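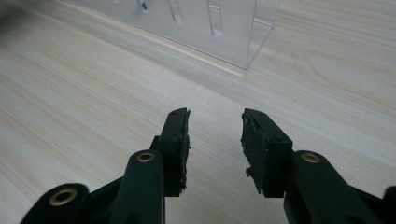 Jaw pads on a hand-held gripper, with a slotted acrylic holder behind.

The budget template we use at Destarley has one line for equipment and one line for everything else. The second line is called "miscellaneous" and is capped at 2 percent of the first. I have filled in that template for three automation projects, and each time the miscellaneous line was spent before the equipment had finished its first month of regular work. I no longer think this is bad luck. The template is wrong, and I suspect most shops our size are using something close to it.

Consider what a gripper costs. The quote covers the mechanism: links, bushings, jaws, fasteners, perhaps a mounting plate. These parts are designed to last, and they usually do. The part that touches the work is a strip of rubber or foam on the inside of each jaw, and it is often the cheapest material in the assembly. It is also the only part expected to be destroyed in normal use. On most quotes it does not have its own line. It comes fitted, and the buyer assumes it stays fitted.

A purchasing department handles this badly for a simple reason. Pads do not fail on a date. They get pitted, then ragged along the edge, and the tool keeps closing on things the whole time. An operator will keep using a worn pad as long as parts are being picked up. The quality of the grip may be declining, but there is no alarm for that and no invoice either. When someone finally asks for replacements, the request arrives as an unplanned purchase and has to be approved as one.

Soo-ah Ra, who ran our bench cells until June, kept a log of pad changes on the inside of a cabinet door. It had 23 entries when she moved to the other building. I copied it into a spreadsheet and found that the material cost was trivial. The labor was not. Each entry stood for a stop, a search for stock, some cutting with a blade, some adhesive, and a trial run to see whether the new surface behaved like the old one. Several entries were followed by a second entry the next morning, in which the first repair was redone.

That labor was charged to production. It never appeared against the tool. When we compared the Soltel and Noh grippers for the next round of buying, the comparison sheet listed purchase price, lead time and warranty, and on those terms the two were nearly level. Had we charged pad labor back to the tool, they would not have been level at all. One takes a molded pad that slides into a channel. The other takes whatever you can glue to a flat face.

I would like to see three changes in how we plan these purchases, and the first is the least popular.

Buy the wear parts with the tool, in the same order, for the whole period the tool is expected to be in service. If the plan is for 40 weeks of work, work out the pads needed for 40 weeks and put them on the purchase order. The usual objection is that rubber ages on the shelf. Some of it does, and the supplier can be asked for a shelf life in writing. A supplier who cannot answer has told you something about the pads.
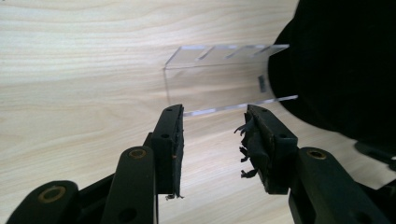
The second change concerns the objects being handled. Anyone who has specified a gripper for sheet acrylic knows that the edge is the difficult feature. It is thin, it can be sharp if it was cut and left unpolished, and a slotted part has a great many edges. Soft foam conforms to it and gives a forgiving grip, and the edge can then cut into the foam. Harder rubber lasts longer and demands better alignment. Either choice is defensible. What I object to is making it after delivery, at the bench, with whatever sheet stock is in the drawer. The pad material should be in the specification, next to the jaw opening and the payload, and it should be tied to the parts the tool will handle in its first year.

Clear parts add a further cost that tends to be missed. If there is a camera on the tool, a transparent stand on a pale tabletop presents very little to look at beyond its edges and whatever glare falls on them. Teams discover this and then buy lighting, or a darker mat, or both. None of it is expensive. All of it is late, and late purchases carry freight charges and approvals that early ones do not. On the Vastlow project we spent more on expedited shipping for small items than on the items.

The third change is to the template itself. I would remove the miscellaneous line and replace it with two: consumables, and bench setup. Consumables would be estimated per 100 hours of tool use, a unit that can be checked later against a log. Bench setup would cover lighting, surfaces, holders and test parts, and it would be closed out before regular work begins. If there is nothing to put on either line, the person filling in the form should have to write a zero and sign it.

There is a fair argument against all this. Small tools are bought quickly because they are small, and a longer form slows them down. A hand-held gripper is not a press brake. I accept that the form should stay short, and two lines in place of one does not seem like much of a burden. The present arrangement is quick only at the front end – the hours come back later as stopped benches, and they are entered under a different cost center, where the people who wrote the budget do not look.

I have sent the revised template to finance with the cabinet door log attached. The consumables rate is left blank for now. It needs a few more months of entries from the Noh units before I would put a number on it.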